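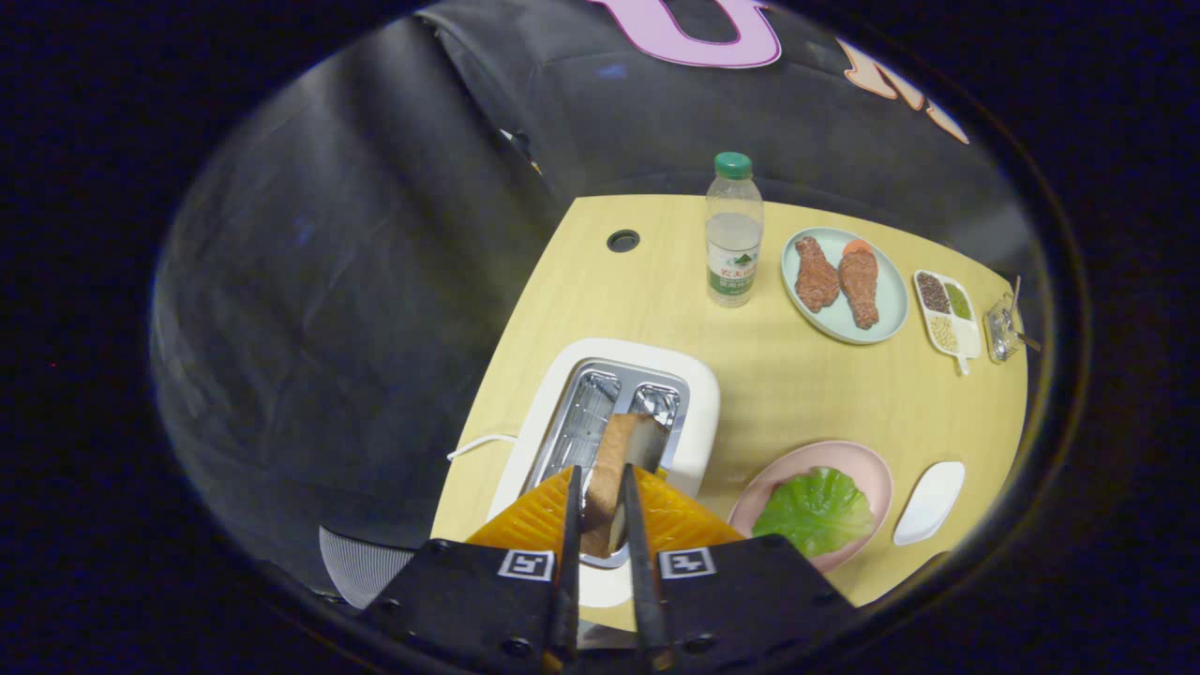 Bread into the toaster.

Lempi Räsänen
August 11, 2019
Right, I've been promising a thread on the letters all summer and I have a free evening, so off we go! It's for anyone with a child starting secondary school in a few weeks, and for any teachers who fancy pinching the idea.

Short version: our older pupils at Barnness write to every child who's joining us in Year 7. Real letters, on paper, in envelopes with a name on the front. 300 of them this year and I'm still grinning.

It started small. A girl in my form told me she'd spent her whole last summer before secondary worrying about where you put your coat. Her coat! She'd been to the open evening, she'd had the glossy booklet, and all she wanted to know was whether there were pegs.

(There are no pegs. You get a locker after half-term and until then you carry it. She says this should be on the front of the website and I think she's got a point.)

So I asked my lot to write down the stuff they'd wanted to know at eleven. I thought I'd get a few lines each. I got pages and pages.

Some favourites, shared with permission:
"The queue by the Frandsen block is always shorter, go there."
"If you get lost just look lost, someone in Year 10 will take you."
"You don't have to have the same friends in October that you had in September."

That last one was from a boy who hardly says a word in class. I read it out in the staff room and had to stop for a minute.

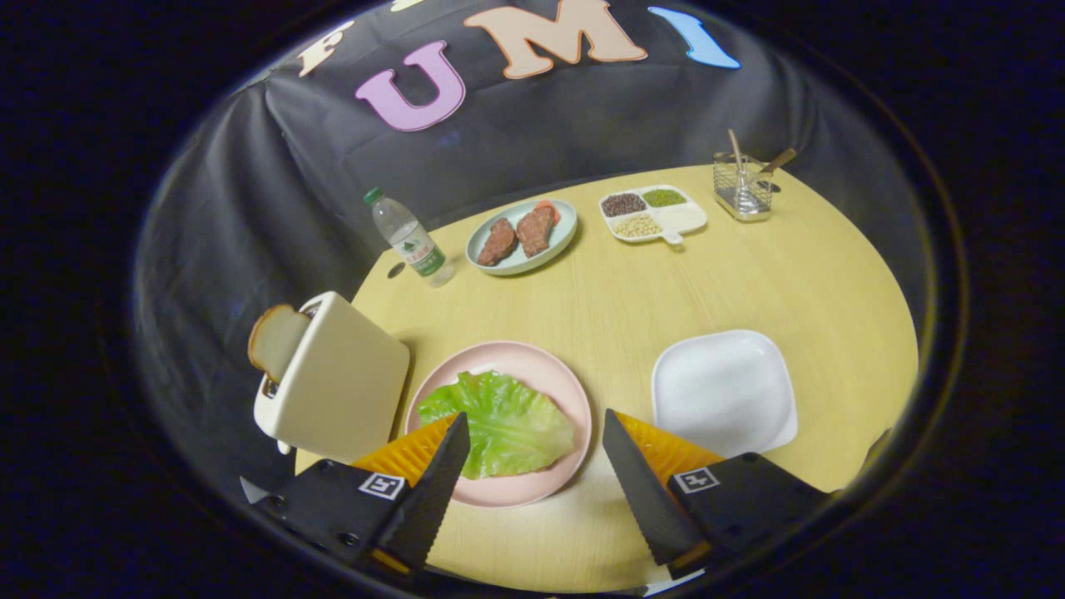 Barnness School – Transition and Pastoral Team

How we do it, as lots of you asked. 40 pupils signed up to write, mostly Years 8 and 9. They had one lunchtime a week from Easter until July. Each got a list of first names, plus one thing the child had told us about themselves – likes drawing, has a rabbit, mad about trains.

We do read every letter before it goes. Spelling we leave alone. We only step in if something might frighten somebody, and that was one paragraph about the cross-country course, which the writer very kindly toned down.

The primaries hand them out in the last week of term. Burkora Primary let the children open theirs together on the field, and their teacher told me it went completely silent and then incredibly loud.

And then they wrote back! We never asked them to. 100 replies so far, in felt tip, in glitter pen, one in code (we're working on it). Questions about detentions, about being short, about whether you can still play at break or if that's babyish. You can still play at break. Please tell your children this.

A few people have asked if email would be easier. It would! But quite a few of ours don't have an address of their own, and one mum says the letter has been under her son's pillow all week. Hard to do that with an email.

Things I'd do differently: start before Easter. Buy better envelopes. Get the late joiners' names sooner – 7 children moved into the area after we'd finished and I wrote theirs with two sixth-formers in a mad rush. They deserved a proper Year 8 letter, so they're getting one in September.

If you're a parent and there's no scheme like this near you, try asking an older cousin or a neighbour's teenager to write one. Don't tell them what to put. They remember it all much better than we do.

Oh, and Pesell Road families: yours went out by post, not through school. If it hasn't turned up, message the office and we'll get another one written.

Off to have another go at that code. I'm fairly sure the triangle is an E.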